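3.2 Household survey and the position of small appliances

The second part of the study looks at how people in rented apartments use the kitchen counter during the morning hours. The material was collected in two towns, Endar and Bralport, which have a similar age of housing but different rent levels. In Endar most of the apartments were built for families and later divided; in Bralport they were built small from the beginning. We expected that this difference would be seen in the length of free counter, and that the length of free counter would influence how often a warm breakfast is prepared at home.

The questionnaire was sent to 1000 addresses taken from the municipal register. We received 461 complete answers. Answers in which the respondent did not give the length of the counter were not used, even when the other parts were filled in with care. From the complete answers we selected 108 households for a visit. The selection was made by street and by floor, so that the upper floors without elevator would not be missing. The visits were made in August, when the students who rent in Bralport are partly absent, and this should be remembered when the two towns are compared.

During each visit the interviewer measured the counter with a tape, from the edge of the sink to the nearest wall or tall cabinet. The depth was measured also, but it varied so little that we do not report it. Appliances which stay on the counter all day were written down separately from those which are taken out of a cabinet for use. This distinction was proposed by Zieliński in the earlier work on student dormitories, and we keep it here with one change - an appliance that is put away only when guests come is treated as permanent.

The respondents were asked to name the appliance they would remove first if they had to give up one. In the Endar group the answer was most often the toaster. In the Bralport group it was the microwave oven, which surprised us, as many of these kitchens have no proper oven. Several persons explained that the microwave takes the only place where a cutting board can lie flat. The kettle was almost never chosen. Even persons who drink no tea in the morning wanted to keep it near the socket, and in 14 of the visited households it was the only appliance standing on the counter.
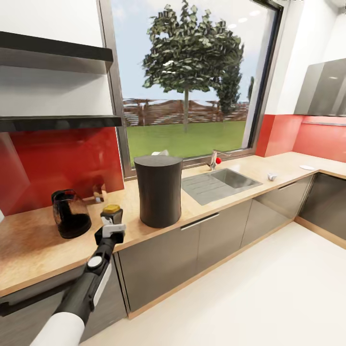
Figure 4. Kettle on a light wood kitchen countertop.

The strong position of the kettle has a practical consequence for the calculation of free length. If the kettle is subtracted like every other object, the small kitchens of Bralport come out worse than their users feel them to be. We therefore calculated the free length two times, with the kettle and without it, and compared both values with the answer to the question "Do you have enough room to prepare a meal?" The second value agreed better with the answers in both towns. We do not claim that the kettle takes no room. It seems that people have stopped to see its place as available, and they judge the rest of the counter only.

A similar effect was described for dish racks in the Toltton housing report, although the authors there did not measure the counters themselves and used the plans of the architect. Plans show the counter as it was delivered. In our visits the real length was often shorter, for example when a tenant had put a refrigerator at the end of it.

The measurement of all counters was checked a second time by Leszek Kalinowski, who did not know the answers to the questionnaire. Where the two measurements were different, the shorter one was used. The relation between free length and the number of warm breakfasts in a week is presented in Section 3.3, separately for households with and without children.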